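# Project report: choosing grasp points for small laundry from hand-held demonstrations

Satish Warrier, October 20, 2021

## 1. Background

In the first part of the project I learned to use the Botlow toolkit, and I described it in the interim report. This second part is about one question only: can a policy learn where to pinch a sock, if all the training data is recorded by a person with a hand-held gripper and no robot arm is used for teaching?

Earlier work in our group, by Pinetti, used towels. A towel has corners, and the corner is a good place to take it. A sock is more difficult. It has an open end and a closed end, and when it lies in a heap with other clothes one often sees only a piece of the fabric, without knowing which end it belongs to.

## 2. Recording the demonstrations

I recorded 439 demonstrations. Each one starts with the gripper open above the laundry and stops when one sock has been lifted and held in the air. I removed 18 because the tracking was lost during the lift, so 421 remained. From these I used 314 for training and kept the others for validation.

The recordings were made in ordinary living rooms and bedrooms, in daytime and in the evening. I did not want a clean laboratory table behind every sock, as the policy of Pinetti had become too used to one background. I asked each person to work at their normal speed. This was perhaps a mistake, and I come back to it in section 4.

For every demonstration I marked the moment when the fingers close, and I labelled the pinch as "cuff", "middle" or "toe". Where I could not decide, I wrote "unclear" and left the label out of the training. 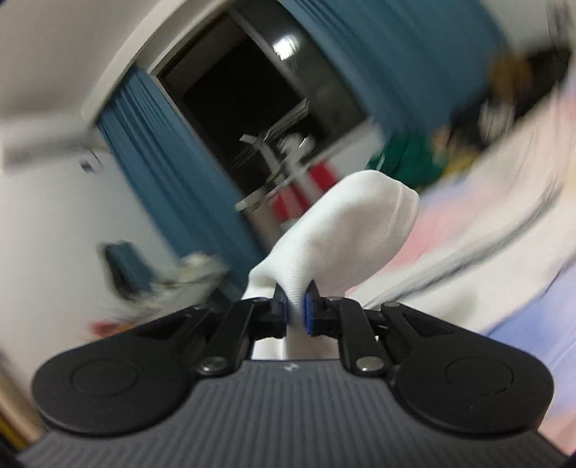
The labelling took much longer than the recording. In the beginning I tried to label from the moment of closing alone, but at that moment the fingers often hide the fabric. It was easier to look at the lifted sock first and then go back. I recommend this order to the next student.

## 3. Method

I compared two policies. The first one, called the baseline, receives the picture and predicts the gripper motion directly. The second one, which I named Canero, first predicts a pinch point and then the motion towards this point. Both have the same image encoder and the same number of training steps.

Each policy was tested with 20 lifts on the arm in the Borbély laboratory. A lift was counted as successful if exactly one sock was in the air after five seconds. The socks in the test were not used in any demonstration.

## 4. Results and discussion

The baseline succeeded in 11 lifts and Canero in 16. With so few trials I do not want to claim too much, but the kind of failure is also different. The baseline mostly closed beside the sock or took two together. Canero went to a sensible point nearly every time – its failures came when the fingers closed too high and the fabric slid out.

I believe the height error comes from the data. People who work fast press the fingers into the heap without thinking about it, and motion blur makes the depth difficult to estimate. When I trained Canero again without the fastest demonstrations, the validation error in height became smaller. I had no more time on the arm to test this version.

The label also had less influence than I expected. Lifts from the middle were as reliable as lifts from the cuff. For pairing or folding the socks afterwards the cuff would surely be better, but this was not part of my task.

## 5. Remaining work

In November I will repeat the test with the retrained policy and with more lifts for each condition. I would also like to add dark socks, of which there are very few in the present data.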